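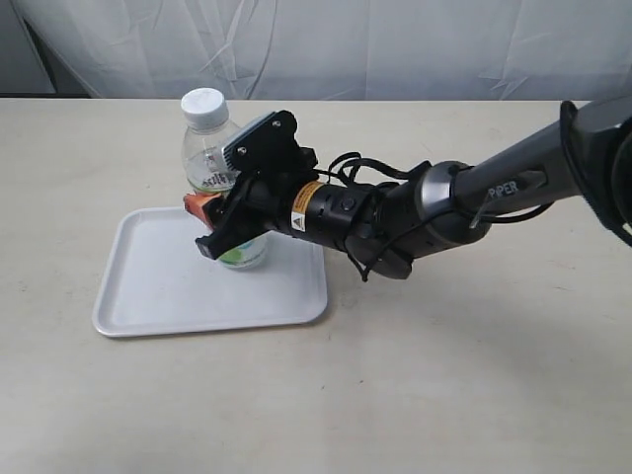 그림 1. 흰 쟁반 위 페트병 (뚜껑 흰색, 라벨 있음)

식음료 서비스 기초 3주차 메모 - 쟁반과 병
담당: Renato Quiroga / 2023년 3월 6일

오늘 범위: 쟁반 위 무게중심, 병 놓는 자리. 교재 Podmont 88쪽까지. 잔은 다음 시간.

1) 쟁반
- 얕고 테두리 낮은 것. 그림 1도 이 종류. 테두리는 미끄러짐만 조금 막아줌, 넘어지는 건 못 막음
- 모서리 둥근 쪽이 닦기 편함
- 식탁에 내려놓을 땐 가장자리랑 나란히. 그림은 살짝 비뚤어져 있음 → 실기에서 감점

2) 병
- 500 ml 한 병만 나갈 때: 쟁반 가운데. 뒤쪽으로 치우치면 들 때 기움. 그림에서 병 위치 확인할 것
- 라벨은 손님 쪽
- 뚜껑은 손님 앞에서 개봉, 미리 따놓지 말것
- 두 병이면 붙여서. 벌려 놓으면 흔들림 커짐

3) 드는 법
손바닥 말고 손가락 벌려서 받침. 팔꿈치 몸에 붙임. 시선은 앞, 병 보지 않기. 방향 바꿀 땐 발 먼저

실습: 2인 1조, 60초 안에 세팅 → 이동 → 내려놓기. 376호실. 쟁반은 Coltitz 것 사용하고 끝나면 마른 행주로 닦아서 제자리에 놓을것.

과제: 그림 1 배치를 고쳐서 위에서 본 모습으로 그려오기 (A4 한장). 병 위치, 라벨 방향 꼭 표시. 늦게 내면 안 받슴니다.

5월 실기 평가표는 따로 배부.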